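Noticias de la casa: vuelve el intercambio de habitaciones

Queridos socios y socias de Plutside:

Con agosto llamando a la puerta y media asociación buscando ya las sandalias en el fondo del armario, toca hablar de lo que más correos nos trae cada año por estas fechas, que es el programa de hospitalidad entre pueblos. Para quienes os habéis apuntado hace poco: la cosa consiste en que una familia de aquí abre su cuarto de invitados a alguien de una asociación hermana, y más adelante esa persona (o sus primos, o sus vecinos, que de todo ha habido) devuelve la visita. No se paga nada, se come muchísimo y se vuelve a casa con recetas apuntadas en servilletas.

Este verano participan dos grupos que ya conocéis, el de Ledden y el de Stesum, y estrenamos amistad con el coro de Pálfi, que nos escribió en primavera una carta tan cariñosa que la leímos en voz alta en la merienda. Vienen con muchas ganas de cantar y con una lista larguísima de preguntas sobre el queso. En total esperamos a unas 60 personas, repartidas en dos tandas, de modo que nos hacen falta camas, sofás decentes y algún que otro colchón bien inflado.

La primera tanda se queda 5 noches y la segunda, 6, porque el autobús de vuelta de Stesum sale un día más tarde y no hubo manera de convencer a la compañía. Si solo podéis acoger a alguien parte de la estancia, decídnoslo igualmente, que ya iremos encajando las piezas; el año pasado hubo quien durmió en tres casas distintas y todavía presume de haber desayunado mejor que nadie.

Muchos nos preguntáis cómo hay que preparar el cuarto, y la respuesta es que con sencillez. Sábanas limpias, una almohada, una toalla para cada huésped y un rincón donde abrir la maleta. Si además hay un cojín alegre de los que llevan años rondando por casa, mejor que mejor, porque los cuartos con un poco de carácter se recuerdan con más cariño. Lo de planchar lo dejamos a la conciencia de cada cual.

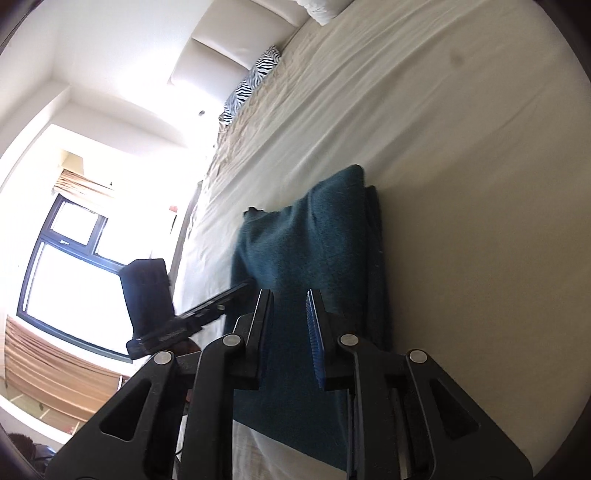
Cómo apuntarse

Tenéis las hojas en la mesa de la entrada del local, junto a las revistas, y también podéis responder a este mismo boletín con vuestro nombre, el número de plazas y cualquier detalle que convenga saber: si hay gatos, si la escalera es empinada, si en casa se cena a las diez y media de la noche (a los de Ledden hay que avisarles con tiempo, que a esa hora ya están soñando). Hasta ahora hemos reunido 30 plazas, o sea que vamos por la mitad y aún nos queda tarea por delante. ¡Preguntad a los cuñados!

La cena de bienvenida

Será en el patio, a partir de las nueve, y cada familia trae un plato para compartir. Pedimos, por favor, que no vengan otra vez tantas tortillas, por muy buenas que estuvieran. Hacen falta ensaladas, algo de fruta y jarras grandes para el agua. El coro de Pálfi nos ha prometido un par de canciones antes del postre, y quien quiera responderles con una habanera puede ir ensayando desde ya. Las sillas plegables, a ser posible, marcadas con el apellido por debajo.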